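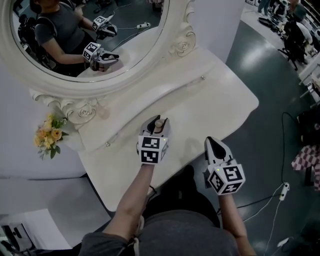

Giorgia did not sell the vanity table of her aunt, even when the dealer from Bristport offered 4000 for it. In February she finally sat down before the oval mirror. The carved roses were the same as in her childhood, white and a little too proud.

"You look like her," said Primo from the door.

"She never sat so crooked," Giorgia answered, and she made her back straight. Then she asked him to bring the coffee.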